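Inicio | Taller | Notas | Contacto

Mantenimiento de la celda de Larkalley

28 de enero de 2019 - por el autor del blog

Llevaba tiempo sin escribir sobre la celda. Esta semana tocaba revisar cables, que es lo que más guerra da. El contador del brazo central marcaba 1578 ciclos desde la última revisión, y yo procuro no pasar de 2000.

Primero corto la corriente y repaso la tornillería de la pinza. Después miro el cable que va a la muñeca - tiene que hacer un bucle amplio, sin tensión. Lo muevo a mano por todo el recorrido y espero 10 minutos con el brazo en reposo antes de calibrar. 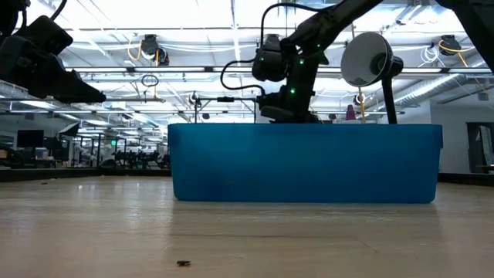
¿Cada cuánto conviene recalibrar la pinza?

Cada 400 ciclos, y siempre que se haya soltado algún tornillo de la muñeca.

La cubeta azul la dejo en el centro de la mesa para las pruebas de alcance. Hago 20 bajadas lentas detrás del borde y apunto los fallos en el cuaderno. Con la pinza Jekeck tuve que rehacer el cero dos veces.

En febrero cambiaré las bridas y le tocará a la otra pinza.

Entradas recientes
Bridas o velcro para los cables
El controlador Saarinen, tres meses después
Visita al taller de Undthorpe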